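Nov 17, 2021

Eight rows left on the blanket and I couldn't put it down, so dinner was toast. I don't care! I finally understand the slipped stitch edge, the one Tejada showed us back in August when I was sulking over my tension and not listening. You slip the first stitch as if to purl, yarn in front, and the side comes out like a little braid. I must have said "oh!" out loud to the cat.

The red dye pot is next. I want a proper deep red, the kind that still looks red by lamplight, and madder alone keeps giving me brick.
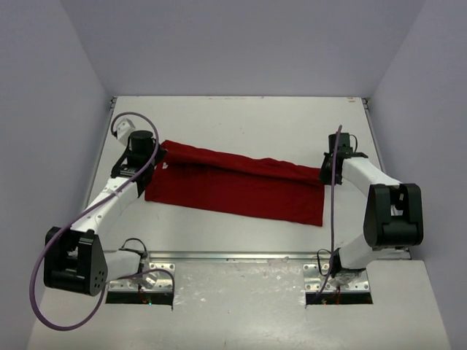 Anyway, I weighed what's left of the Koltside wool and I have 697 grams, so there's enough for the border and probably a hat (two hats if they're for small heads). The gray is softer than the cream, which I did not expect from the same farm. Must write and ask them if it's a different flock.

Walked down to the post office in the rain and my pattern from Stomuria had come! It's a shawl, 38 pages, charts AND written rows, bless them. I read it standing up in my coat.
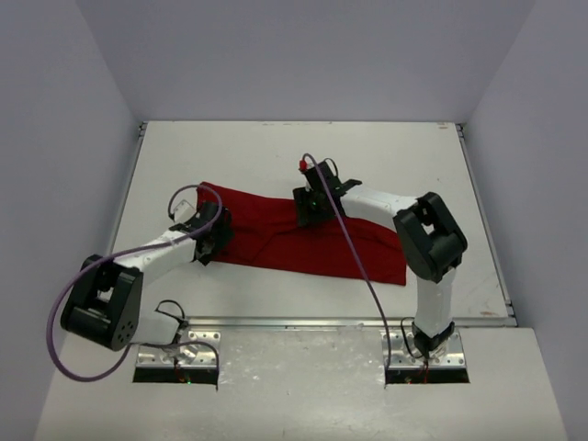 Amparo Alcaraz
Knitter, dyer and keeper of this diary

Still up. Cast on the shawl just to see. The first chart has a mistake in row 5, or I do. Will look again in daylight and count properly.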